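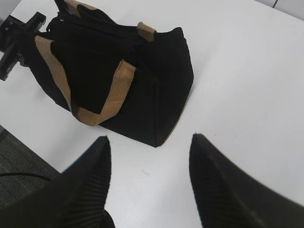 Codov Press Office

HELLWOOD, November. Codov has opened its workshop in Hellwood to the public for one afternoon, and 100 visitors came to see how robots are taught to handle soft things. The open day was prepared together with Prisent, our partner for gripper design, and with the Mirzaei training center, which sent 17 of its students.

The main demonstration was called "Bags and Cloth". Hard boxes are easy for a robot, as their shape stays the same. A fabric tote bag is a different matter. It folds, it falls on its side, and its handles may lie in any direction. At the demonstration table the visitors could look at a black tote with tan woven handles from the same side as the robot, with the two ridged fingers of the gripper open in front of it. The tan handle is easy to find against the black fabric. The folds of the bag itself are much harder to tell from each other, and many questions from the public were about exactly this point.

The demonstration was given in four sessions of 40 minutes, each with time for questions at the end. Between the sessions, guests could try to guide a gripper by hand with a training arm. Several of the younger guests asked to try a second time, and we were glad to say yes.

Prisent also showed its work on finger surfaces. The company explained how fine ridges can help to hold a thin strap, and why the same ridges are less useful on a smooth plastic bottle. Visitors were invited to touch different samples and to compare them.

The students from Mirzaei received a longer tour, which included the repair room and a talk about first jobs in automation. Codov will offer places for practical training to students of the center, and applications can be sent through the center's own office.

A further open day in Hellwood is in preparation. Schools and companies that wish to bring a group are asked to write to the Codov press office in advance and to give the number of guests. Entrance is free of charge.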